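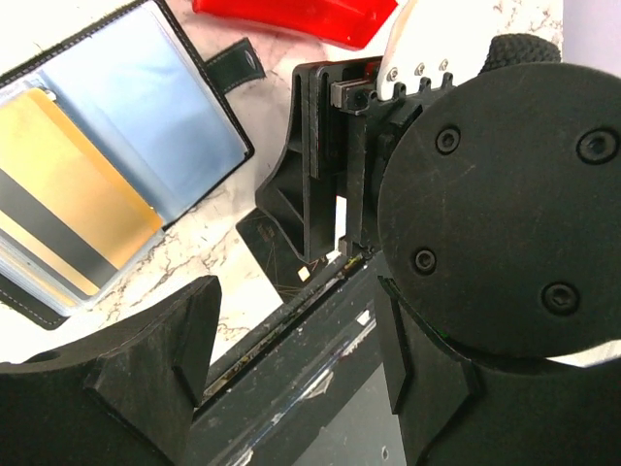

I'd been trying to get Emiko Onishi on the phone for most of March, and when we finally spoke she was eating toast. "Sorry, I'm on my second breakfast," she said. "We had a redirect go sideways overnight and I've been up with it."

That's more or less the job. Emiko runs email and search for Kerura, a small agency that mostly looks after retailers, and I wanted to talk to her about the Grelitmont list, which I'd heard about third-hand and didn't quite believe. Grelitmont sells homewares. When Kerura took them on, they were emailing every address they'd ever collected, all of it, going back 13 years.

"Thirteen!" she said, when I asked if that was right. "There were people on there who'd entered a draw at a shopping centre that's been knocked down. And every single one of them got the Tuesday-style newsletter, you know the kind, big banner, four products, a recipe."

I asked what she did first and she laughed at me a bit.

"I did nothing for a month. I just read the replies. They had a reply address that went to an inbox with no owner, so I asked for the login and made a cup of tea and read. People were asking how to change their name after getting married, or where their order was. One bloke had been writing back every fortnight asking to be taken off, very politely, and he was getting less polite as he went."

(I went and checked our own reply address after this call. I won't be telling you what was in there.)

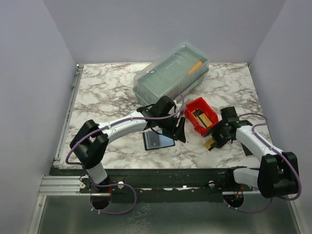

5 min read

The bit I really wanted to know about was how she got the client to agree to delete people. I've sat in that meeting. You put up a slide saying the list should be smaller and somebody at the far end of the table looks at you as though you've suggested setting fire to the stock.

"Oh, they hated it," Emiko said. "The list size was in their monthly report, on page one, in large type. So I didn't ask to delete anyone. I asked if I could split them into two groups and send the quiet ones a different email for 8 weeks. Plain text, no banner, from a person. It said we haven't heard from you in a while, do you still want these, click here if you do. And everybody was fine with that because it sounded friendly."

And the ones who didn't click?

"We stopped mailing them. They're still in the database, they're just asleep. That word did a lot of work for me, asleep! You can say that to a finance director."

I love this, and I've already pinched it for a client of mine.

We got onto tools for a while. Kerura had been using something called Doolan to send, and moved Grelitmont over to Trollard halfway through, a decision she described as "brave, in the sense of silly". The unsubscribes didn't carry across properly the first time. She caught it in testing, the night before a send, and they held the whole campaign over while she matched the two files by hand.

"If you're moving platforms, export your suppression list first and put it somewhere you'll find it again. Before the templates, before the pretty stuff. I've got it on a sticky note now."

I asked whether the smaller list made as much money. She went quiet, and I could hear the toast.

"Some months yes, some months no. I'm not going to tell you it went through the roof. Complaints dropped heaps, and we stopped landing in the junk folder at the big providers, so the people who did want it were seeing it. But Grelitmont also changed their delivery pricing in the same quarter, so how would I pull those apart? I'd be making it up."

She sends 5 versions of the welcome email these days, depending on where someone signed up, and she'd like to get that back to two. "I got carried away. They're a pain to update. Somebody changes the returns policy and that's my afternoon gone."

Before she had to go, I asked what she'd be working on for the rest of the week, and it was the preference page. At the moment it has 20 tick boxes on it, and she has a running argument with the client's merchandising team over which ones to keep. Cushions and throws are separate boxes. She wants them in together; they don't.

"I'll lose that one," she said, and then her other phone started ringing.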